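Notes for the Dellholm talk, 5/30/25
School hockey: running the equipment side of a season

Slide 1. Start with the Nanbridge game. We lost by 7 goals and had two girls without mouthguards at warm-up.

Slide 2.

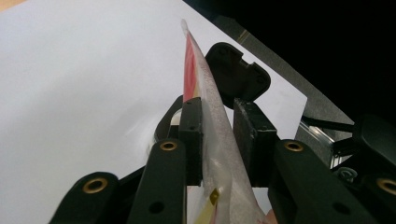
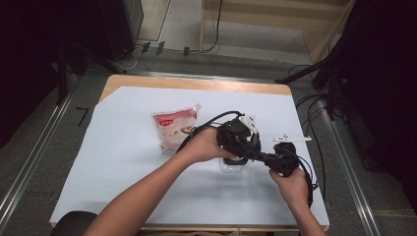
Kit goes out by player number, and the captain signs for it. Mouthguards and spare laces travel in a thin plastic bag like the one with the red print on it - one per player, name on the outside. Shin pads stay in the team trunk.

Slide 3. Budget was 2,000 for both teams. We spent 1,003 on goalkeeper pads. Take questions, then hand over to Agustina Bravo.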